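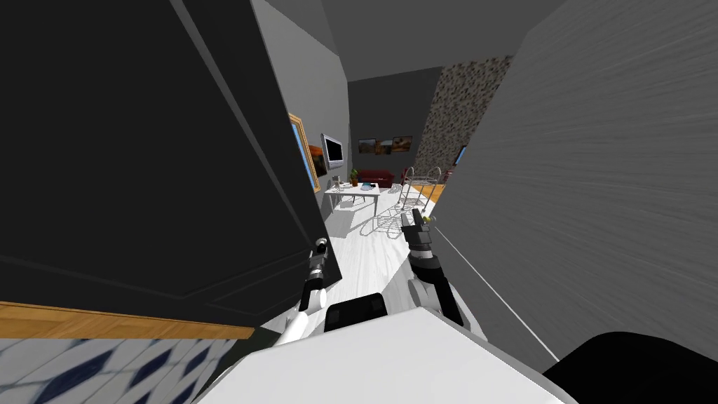 Media release
Mon 2 March
For immediate use

Eter opens its set-up notes for two-armed household robots, simulated flat included

Eter is very pleased to share the full set-up and upkeep notes for Mukitz, its two-armed household robot, along with the simulated flat in which every new configuration is tried before it goes anywhere near a real hallway. The notes are free to read and free to reuse, and we hope that other small teams will get as much out of them as we have had from writing them (which took a good deal longer than we planned, as these things do).

Mukitz is a white-bodied machine with a pair of jointed arms, each ending in a black gripper. Most of what the notes cover is the patient, unglamorous work of getting those arms to sit where the software believes they are sitting. There are 37 steps in the list, beginning with the base and finishing at the fingertips, and we have tried to write each one in the sort of language you would use with a new colleague on their first morning.

A large part of the release deals with tight spots. A living room is easy enough for a robot once it is in there, with the sofa against the wall and plenty of pale floor to roll across. Getting in is another matter. When the robot stands close between a tall dark panel and a plain grey wall, with both arms reaching forward into the gap, a small error at the shoulder becomes a much larger one at the gripper. Our simulated flat has a good many places like this, and the notes explain how to use them to check the arm offsets, the wrist zero and the safe distance kept on either side.

The work was done together with Chauke, which looks after the joint models, and Prurka, which built the rooms and the furniture in them. Over the trial period, which began in November, the three teams ran 353 set-up checks in simulation and logged 224 corrections, most of them very small. The corrections are all included, with the old value beside the new one, so that anyone who comes across the same fault can see how we dealt with it.

Readers who already have a machine on the floor may want to go straight to the section on regular care. It sets out six short jobs, among them wiping down the gripper fingers, looking over the cable run at each elbow, checking the wrist fasteners and re-running the zero routine after any knock, however light it seemed. We recommend doing them in the order given, and doing the zero routine last.

There is also a chapter on repairs, covering gripper replacement and the fitting of a new wrist. After either one, the arm goes back through the simulated flat with its fresh measurements before it is cleared for ordinary use. It adds a little time to the job, and we know that can be trying when a robot is wanted back, but we would ask people not to skip it.

The notes, the correction log and the simulated rooms are available now from the Eter website. Questions, fixes and kindly worded complaints are all welcome through the contact page, and updates will be posted there as they are ready.

Ends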